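Retail Basics, Unit 6: Impulse Goods and Where They Live

Read before the Larnberg store visit. Bring a pencil and a snack, though by the end of this unit you may feel less warmly toward the snack.

An impulse good is anything a shopper buys without having planned to. Gum is the classic case. So are batteries, which people need all year and remember only while standing in line.

Three terms to know

Facing: one item visible at the front of a shelf. A product with 6 facings looks popular whether or not it is.

Dwell time: how long a shopper stays put. The checkout line has plenty of it, all of it unwilling.

Pack-price ladder: the same product in rising sizes, priced so the middle one seems sensible. The small one is there to look stingy.

The Bolton case

Fitzsimmons, a grocer with 24 stores, moved its small snack packs from aisle 16 to the checkout in its Bolton branch. Sales of the packs went up. Sales of the family bags in aisle 16 went down, a fact left out of the first report and then discovered with great surprise in July. This is called cannibalization, and it will be on the test.

The Altuvik chain tried the same thing with 2 changes: fewer flavors, and a plain bin in place of a rack. Shoppers dug through the bin as if it held bargains. The prices were full price – the bin did the talking.

For next time: pick one checkout display and note what is at eye level for an adult, then for a child. Compare.
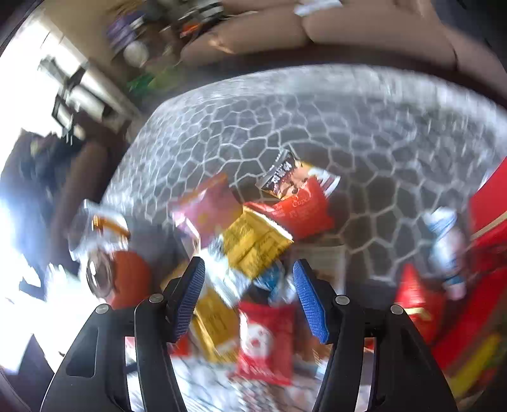

Does a rise in checkout sales mean the store is selling more snacks overall?

Only if sales in the regular aisle hold up. Add the two together before you celebrate.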